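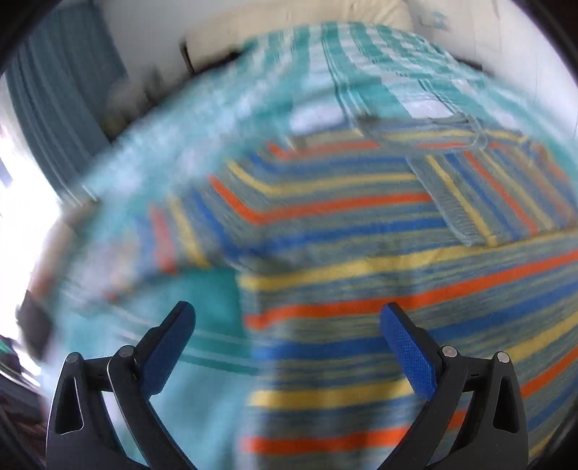 Jingyi Pan wrote to ask whether a collared jumper with a placket should be folded by the shop method or rolled, as hers came out of the drawer with the collar bent flat every time.

Fold it. Rolling puts a crease across the placket, and ribbing holds a crease longer than plain knit does.

Lay the garment face up on a bed – a table is usually too narrow for the sleeves. Smooth from the placket outwards with the flat of the hand. Do not pull at the hem. On a striped knit, use the bands as a guide: if a chest stripe runs level up to the placket, the body is square.

Fasten any buttons, then turn it face down. Bring each side in by a quarter and lay the sleeve straight down the back. Fold the hem up to the bottom of the placket, then once more to just below the collar. The collar stays outside the fold and stands up by itself.

Finished width should be 28 cm for a standard drawer. Stack no more than two heavy knits – a third flattens the collar of the lowest.

Comments

Deming Xiong: Works for cotton. My lambswool one needed steaming first.

Qianru Qian: 28 cm is too wide for my drawers, I fold the sides in by a third.

Iddrisu Agbenyega: Do you do the same with a zip neck?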